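How a puzzle cube turns
Puzzle pages for young readers, Telholm Library

A Rubik's cube looks like a lot of small cubes stuck together. Inside, there is a core with six arms, and each arm holds the middle piece of one face. The other pieces hook in around them, so a whole layer can turn without falling off.

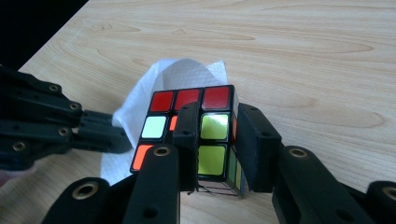
Do the middle pieces ever swap places?

They spin on the spot but never change places with each other. If the middle of a face is white, that face will be the white one when the puzzle is finished.

Edge pieces have two colours and sit between the corners. Corner pieces have three. An edge can never move into a corner.

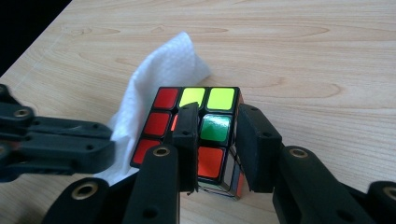
Start with one colour and leave the others for later. Helmi Hämäläinen, who runs our puzzle table in Relledton, tells beginners to choose a colour and look for its edges first. Three reds in a line down the left side of a face, as on this cube, might seem like a good start. Check the stickers round the corner too, as those have to match their own faces. The next puzzle table is in December.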